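14 November 2025
Sofa tidy-up, low-contrast items, policy comparison

Carrying on from Wednesday's entry. Question for this block: does adding the wrist views to the policy input help when the item and the furniture are nearly the same colour, or is the gain we saw on the dining table only a gain in general. Francine Carrier ran the left-hand station last time and thought the failures were all in the approach, before contact. I wanted to check that with the approach and grasp phases logged apart.

Setup. Two arms, torso height fixed for the whole block, base parked square to the seat. Head view plus both wrist views recorded in every run. Policy A gets head only. Policy B gets all three. Both were trained on the same 800 teleoperated demonstrations from the Plirside set, same seed, 4000 steps of fine-tuning on top of the Stadonik checkpoint. No sofa data from this room in either. Action chunk length left at the default. I did not touch the gripper force limits.

Scoring as before:
0 — no contact with the target item
1 — contact, no stable grasp
2 — grasped, lost before release
3 — grasped and released in the target zone

Anything where I had to press stop is scored at the last stage reached and marked S.

Item positions are reset by hand against the overlay on the station screen. The overlay is poor for soft things. It lines up the pillow well enough but is no use for the cloth, which never falls the same way twice. I have stopped trying to match the folds and only match which side of the armrest the ends hang.

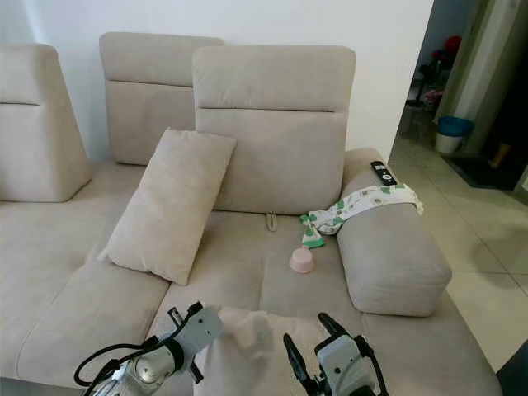 Head view, layout 4. Pillow on the centre headrest, cup inverted on the seat, printed cloth and remote on the armrest.

Layout 4 is the one I care about. The pillow matches the upholstery, so the edge is mostly carried by shading, and the seams between the seat cushions give stronger lines than the pillow does. With policy A the left arm goes for a seam in several runs, closes on nothing, backs off and tries the same place again. The approach is smooth and looks confident, which makes the score of 0 easy to miss if you are only watching the joint plots. Policy B starts towards the seam in the same way but tends to correct late, once the wrist view is close.

The pull loop in the crease below the centre headrest is a second distractor. Policy B took hold of it in one run and pulled. Stopped by hand, marked 1S. I have left the loop as it is, because tucking it in would make this a different layout from the one Francine scored.

The cup gives no trouble to either policy. Pink on beige is easy, and I don't think it should count towards the low-contrast result. I will report it separately. The cloth is graspable by both, but A often drags it along the armrest and takes the remote with it. The present scoring has no way of saying that. Proposal: a side-effect flag, D for any item displaced that was not the target. Needs agreeing before the next block, otherwise the old runs have to be watched again.

Phase split, reading from the logs: Francine's view holds for policy A. Its failures on the pillow are nearly all before contact. For B they move into the grasp, with one finger sliding over the fabric and the pillow rotating out. So the wrist views do seem to fix one problem and uncover the next. I would not put it more strongly than that from a single room and one sofa.

Timing. The left wrist stream lagged behind the head stream by 2 control ticks at the start of the block. Restarted the Yokoyama sync service and it came back aligned. Runs before the restart are kept but tagged, and are left out of the comparison above.

To do
— repeat layout 4 with the seat lit from the side, same items
— B with the head view masked, to see what the wrists do alone
— send the tagged runs to Francine for a second scoring, without my scores attached
— ask Sornard whether the softer finger pads can be here before January
— write up the D flag, one paragraph, in the shared protocol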